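Drenau manipulation software, monthly sync
Minutes, April
Start 10:05, end 11:20
Present: perception, planning, control, tooling. Mandlow integration joined by call for items 2 and 3.

1. Last month's actions

The log viewer now opens a full run without freezing. Tooling got this done by loading the joint data first and pulling in the camera stream only when someone scrubs to it. Big thanks from everyone, it makes going through failed picks so much quicker!

Gripper width units are now meters everywhere in the config. Two old test scripts still use millimeters and will be deleted.

The camera calibration check at startup is not done. Carried over.

2. Perception: wrist view detector

Perception showed the new detector on the produce set. It was trained on the 211 episodes we have labeled so far and it now gives a mask and a grasp center in one pass. The old one needed two passes and often disagreed with itself, so this is a really nice step.

Most of the talk was about the last part of the approach, when the arm is still moving and the picture gets soft. The old detector tended to drop the object right there. The new one holds on to it much better, and perception thinks the blur added during training is doing most of the work. They want to run it with and without before claiming that.
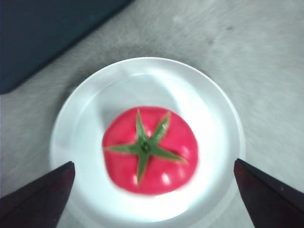
Wrist view, tomato on the plate with the fingers open. Note the soft focus on the fruit and the streaking in the tabletop.

Planning asked which point we are calling the center. At the moment it is the middle of the mask. On a lobed tomato the stem scar can sit a little to one side of that, and a few of the older labels were clicked on the scar. Agreed to use the mask center for grasping and keep the scar as a separate keypoint. Old labels to be checked and fixed.

Mandlow asked if highlights on shiny skin break the mask. Perception has seen small holes in it on glossy fruit. Filling them afterward is cheap and will go in as a default.

3. Planning and control: final approach

Planning now updates the target during the descent, where before it locked the target at the pre-grasp pose. Control ran 64 picks in the simulator with this turned on and the motion looked lovely, with no visible jerk at the handover. Delay from camera to controller was up to 40 ms, and control would like that lower before we raise the descent speed.

There was a longer discussion about the plate rim. The planner treats the plate as a flat disk, and with the fingers open wide the tips can end up over the rim. Decided to model the rim as a low ring with a small clearance. Mandlow has a collision shape for this from the bowl work and will share it.

Control also wants the planner to send a confidence value with every target update, so that the arm can slow down when the detector is unsure. Everybody liked this. Message format to be agreed offline.

4. Tooling: Kener replay

Kener can now replay a recorded run against any detector build and show the two sets of targets side by side. It found a timestamp bug on its first afternoon! Export to the Aerts format works for images and joint states, but gripper state is still missing.

Request from perception: a button to jump to the biggest disagreement between two builds. Tooling says it is easy.

5. Actions

Perception: compare training with and without blur; fix old center labels; hole filling on by default.
Planning: rim model; draft message with confidence value.
Control: trace where the camera delay comes from; repeat the simulator picks with 20 ms of extra delay.
Tooling: calibration check at startup; gripper state in the Aerts export; jump button in Kener.
Mandlow: send the collision shape.

6. Any other business

The shared GPU queue is full most evenings. Please put short jobs in the short queue.

Next meeting same time next month, planning to take minutes.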